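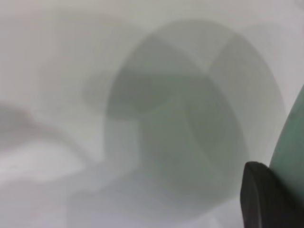 Last updated: March 16, 2025

Kale gone to flower under fleece, is it worth keeping?

I have a small bed of kale on a north-facing slope, sown late last summer and nursed through the winter under fleece with more tenderness than I have shown most relatives. We picked from it happily until the middle of February. Then I went away for a bit, came back, lifted the fleece and found the whole lot had shot up and started putting out little yellow buds.

My neighbour says pull it up and compost it. My seed packet (Seok, the curly green one) says "stands well", which I now take to be a remark about its posture. Is any of it still fit to eat, and if I leave some plants in, will I get seed I can use? There is also a row of purple kale next to it, a variety called Brolo, which is just starting to do the same.

I'd rather not lose the bed for months if all I get is a handful of weeds with ambitions.

Young-sook Chae

Jong-dae Noh
Don't compost it yet. The flower shoots are the best bit of the plant and you have been growing it all winter without knowing. Snap them off while the buds are still tight, about as long as your hand, and cook them as you would sprouting broccoli. Hot pan, oil, garlic, lid on for a minute. If you keep picking, the plants keep sending up more, out of spite I think, and you should get 2 or 3 weeks before they turn stringy. The big leaves at the bottom will be tough and a bit bitter by now. Shred those for soup or give them to somebody's hens.

Seed is another matter. Kale crosses with other kale very freely, and bees do not respect rows. If the green and the purple flower together you'll get a mixture, which may be delicious or may be what I grew the year before last, a sort of grey cabbage sulking on a stick. Pick one sort to save and keep the other cut hard. You also want several plants left in for seed, the best ones, and not the first to bolt, or you are simply breeding kale that bolts. They need to stand until the pods go brown and papery, so yes, that end of the bed is gone until well into summer. One decent plant can give up to 2,000 seeds, so you will be pressing envelopes on people.

Take the fleece off as well. On a sunny day it warms up under there and hurries things along.

vuvanora_plot
just buy new seed its cheap. mine bolts every year and I pull it and put beans in. Life is short

Young-sook Chae
Ate the shoots last night with garlic and they were very good, so the neighbour has been informed. I'm keeping the green ones at the far end for seed and cutting the purple for the table. Fleece is off and has blown into the hedge.

Related topics
Leeks with rust, can I still eat them?
When to stop picking rhubarb
Storing squash in a cold spare room
Chard that survived the frost but looks furious
Best beans to follow winter greens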